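Lerley Hand Tool and Packing Cell
Equipment / Packing and sorting / Lerley

Part group: bench automation
Supplied with: one arm, one hand tool, one set of finger pads, mounting rail, stop button on a cable, printed guide
Lead time: ask us, and expect the truth

Overview

The Lerley is a two-finger packing cell for workshops that send out a lot of small boxes and have run out of people who enjoy it. It picks up light goods, puts them where you showed it, and goes back for the next one. It does this at a steady pace that visitors find disappointing. They were hoping for something faster, with lights.

You teach it by hand. An experienced packer takes the hand tool, which has the same two fingers as the arm, and does the job the way the job is done. The cell learns from those runs. There is no programming language to pick up and no consultant to feed. You will need a packer who can do the same thing many times over without improving it along the way, and this has proved harder to find than we thought when we wrote the first brochure.

What it handles

Cartons, pouches, small bottles, folded cloth, sleeves and most things with two sides that face away from each other. It does not care for wet paper, loose string or anything that rolls when looked at. Bring us your awkward item before you order. We keep a shelf of them at the Escobedo showroom and are always pleased to add to it.

Finger pads

The pads are the part that wears, so they are the part you will get to know. Each finger takes a pad held from the top face. Swapping a pair is a bench job with a hand driver, and most sites give it to whoever gets in first.

Pads pick up dust and scuffs quickly and go on working long after they stop looking presentable. Please don't replace them for their looks. Replace them when the inner face has gone slick, when an edge begins to lift, or when the same carton slides out twice in one shift. Wipe with a dry cloth. One customer used furniture polish and then telephoned us about grip.

What changes for the people at the bench

We get asked this more than we get asked about payload, usually by the person standing behind the person with the checkbook.

The short answer is that the dull half of the job moves to the arm and the fiddly half stays with you. Odd orders, damaged goods, gift notes, the customer who wants three of one thing and none of the thing it comes with: all yours. So is keeping the cell stocked, which is lighter work than packing but makes you feel a little like a waiter.

Pleteo, who pack replacement parts for coffee grinders, put in one cell beside a bench of four packers. All four still work there. Their shift lead, Clyde Alcantara, wrote to us after the first season and has let us quote him:

"My wrists are better. My patience is about the same. The thing sends out 204 boxes on an ordinary shift and has never once asked me what's for lunch, and I've come to miss that on the days I'm alone with it. What I'd tell another lead is to sort out the talking before the machine arrives. We had two weeks of people being very polite to each other because they all thought someone was going. Say who's staying, say it out loud, and then plug it in."

We now put that last part on the order form.

The other change is who knows things. Before a cell goes in, the knack of packing a given item lives in somebody's hands, and it goes on vacation when they do. To teach the Lerley, that person has to do it slowly and on purpose, and several have found out in front of colleagues that they do a pointless little tap at the end. The cell will learn the tap. If you don't want it in December, leave it out in June.

We recommend that teaching time be paid as skilled work and logged under the packer's own name. The cell stores a name with every lesson, and it can't be switched to the manager's. People have asked.

Teaching a job

Set aside a clear, even surface in good light. Plain and pale is best. Patterned tablecloths have been tried.

Start with the fingers open and well apart, the hand tool held low over the surface. Close on the item at a normal speed, lift, place, open fully, come back. A simple carton takes 55 runs to teach. Pouches take more, and anything with a floppy end takes a good deal more and a second cup of coffee. Bad runs can be thrown out at the end of the session, so there's no need to swear at the tool, although it's built for it.

Check the pads before you begin. If the teaching pads are badly worn and the ones on the arm are new, the two will disagree about how hard to hold on, and the arm will usually win.

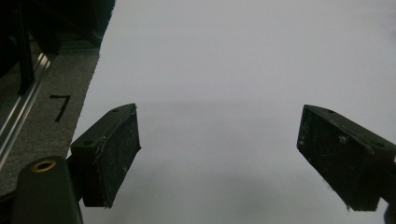
Hand tool over the white work surface, fingers apart. The pads are dusty and scratched from use.

Numbers

Reach from base: 30 inches
Jobs stored: 319
Fingers: two
Power: ordinary wall outlet
Noise: below that of a radio, above that of an opinion kept to oneself
Operators needed: one within reach of the stop button, at all times, awake

Options

Rukach side tray. Catches what the arm lets go of early. Fits either side of the rail. Customers order it with a slight air of pessimism and then order the second one.

Spare pad set. Two pairs and a driver. Buy it with the cell. The driver is identical to the one you already own and can't find.

Second hand tool. Worth having if two people teach on different shifts and have different views on how tight is tight.

Service and training

Training is one day at your site, with your goods and your packers, and we ask that managers attend for the first hour or the whole day. Coming back at three to see how it's going tends to slow things down.

Efraín Urrego runs the training and answers the service line in the afternoon. He packed boxes for a living before he came to us and will want to see your bench before he looks at the machine. If he moves your tape dispenser, leave it where he put it for a week.

Trade-ins are accepted on earlier Lerley cells in any condition short of underwater. Stored lessons can be carried over to the new unit, taps included.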